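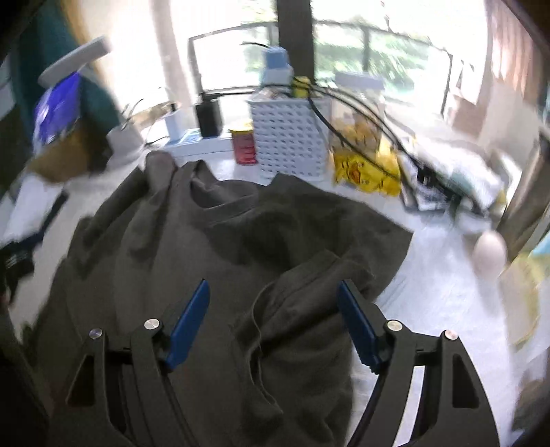 Taller > Mantenimiento > Entrevistas

Buscar en Torel... Buscar

Gonzalo Llorente mantiene la pinza de la célula de plegado de Prareo. Revisa los pasadores cada 100 horas. «Si hay holgura en un pasador, las puntas dejan de cerrar paralelas - y la tela se escapa», explica. Las almohadillas se sustituyen por pares. «Nunca una sola. La apertura se calibra después, con 2 ciclos en vacío».

El último cambio fue en septiembre, a las 235 horas. «Tardé 40 minutos, calibración incluida».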